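Talk notes, office carpets, Tirnlow, March 2019

Open cold. "Who here chose their carpet?" Wait. Up to 4 hands, one of them Burgi's, and she's lying.

Gray streaky tile: the color of a decision made at 5 p.m. Hides coffee, crumbs, ambition. Tell the Kaufmann lobby story (keep it under 3 minutes, Emiliano is timing).

Seams. Good ones you have to hunt for. Pause, let them look down. 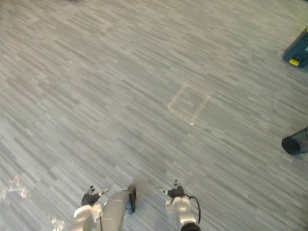 Can you replace just one tile? You can, if someone kept the spares, and the new one will look smug for 26 months.

Water. Then Akinyi on glue.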